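18 May 2024

I've been itching to tell people about this one! From today, Vasport drivers can order the Dirkley, our new clip-in cabin trim kit for small vans. I'm Noel Mercado, I run Stekunance, and I've spent far too many evenings sitting in parked vans to get it right.

## What you get

The kit has five parts – a dash tray, two door pockets, a phone shelf and a lidded box that sits between the seats. It costs £209, and everything clips in without drilling. My own van, Sebastian, has been running a full set since March and I've stopped losing my pens down the side of the seat. 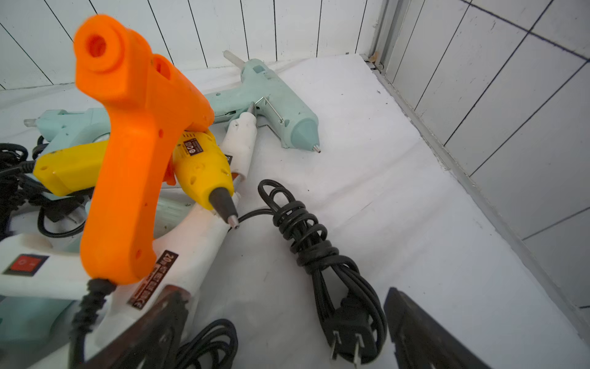

## Colours and fit

You can have charcoal or sand (I'm a sand man myself, crumbs and all). It fits right-hand-drive vans only for now. Allow roughly 46 minutes for your first go, and do the door pockets last – they're the fiddly bit.

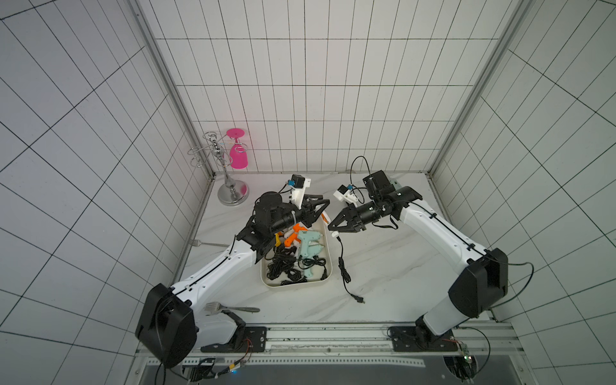 ## How to order

We've made 300 kits in the first batch and they'll go out in the order people pay. Ring the workshop or drop in on a weekday and have a sit in Sebastian. Press who'd like to borrow him for a day, ask for me by name and I'll sort out the keys.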